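5 October 2022

Up before the alarm. Porridge, then out to the workshop with the heater on low. The long table still wants a proper sand at the window end, but the grain came up well with the last coat of oil and I'm not going to touch it again until January at the earliest. It has taken a few knocks since then and they don't bother me.

Spent the first part of the morning on the sewing corner, which I've been putting off. I emptied the two drawers under the bench and sorted what was in them. Needles in the tin, chalk in the jar, dead bobbins in the bin. The grey thread from Kullia has gone brittle and snaps if you look at it, so that went out as well. Kept the brown. I found the good seam ripper behind the drawer, along with a receipt from Fliris for 600 metres of cord I don't remember buying. I must have used it on the awning.

Rang Clinska about the replacement belt. They have one in stock but the part number ends in 255 and mine ends in something I can't read any more, as the label has rubbed off. The bloke said to measure the old belt flat and ring back. I'll do that tomorrow.

Lunch was toast and the end of the soup. Rain from noon on, steady, and the gutter over the side door is dripping again. Put the bucket under it.

After lunch, back to the table. The white panels behind it make a big difference to the light in there, even on a dull day. I used to have the pegboard on that side and it swallowed everything. The colour of the wood shows properly now, and anything black you put down on it stands out straight away, which helps when I'm forever losing small parts.

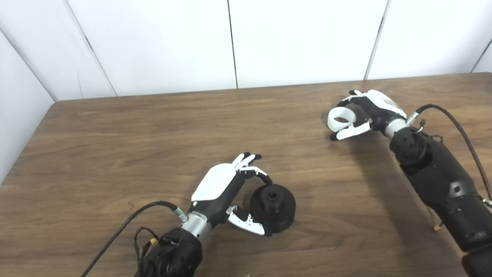 Vincze wrote back in the evening about the table. Too much oil, was the verdict, and I should have stopped at the second coat and let it cure for a month before putting any weight on it. Also that warm brown like that will go darker by itself and I'll wish I'd left it paler. Wax on top, once a year, and no more oil.

Could be right. I've had the same advice about the kitchen bench and ignored it, and the kitchen bench is sticky in summer. I wrote back to say I'd try the wax on the underside first. Didn't mention the kitchen bench.

Other things. The shed door needs a new bottom hinge. The old screws have chewed out the timber, so I'll have to plug the holes and start again. Paid the power bill. Took the offcuts down to the pile and stacked the longer ones along the fence under the tarp. There's enough kindling there for the winter and a bit over.

Had a look at the price of a new extractor fan and shut the page again. Around 3000 with the ducting. The old one rattles but it moves the air.

Swept up at five and coiled the extension lead. Left the heater off at the wall. Sausages and peas for tea, and the second half of the cricket program on the radio until it went to the news.

For tomorrow: measure the belt, ring Clinska, buy wax, hinge screws, milk.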